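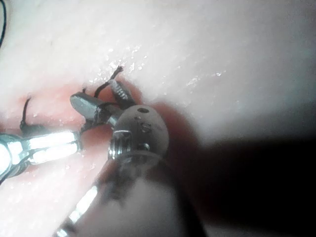

Ghanem Psalter Catalog - Progress Report to the Janik Fund
Submitted 20th December by Nizar Obeidat

Work completed
The catalog now holds 316 entries, all checked against the parish register. Of these, 285 have a full record of the psalm text, the feast days marked in the margins and the binding. The other entries lack a feast day index.
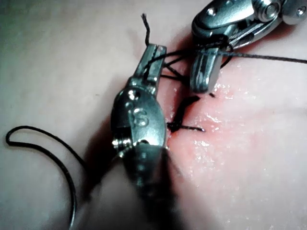

Spending
Of the 2,000 dollars granted for binding repair, 72 remain. The November invoice from Prellel is paid. No change to the budget is requested. 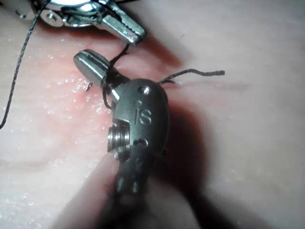 Open items
Two Advent leaves are bound in the wrong order in the Altix copy. They will stay as they are until the diocese replies - the record notes both the present and the correct order.

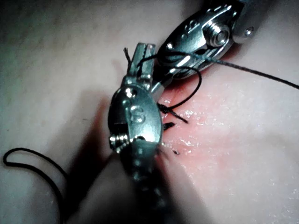 Shelf numbers for the psalters are the main task for the next period. Paper labels have come off many of the spines, and some books have carried two different numbers. We propose small steel tags tied to each box. The numbers should be engraved, like the 5 on the rounded steel housing in the picture, and large enough to read without taking the box down. A quote for the tags will follow with the next report.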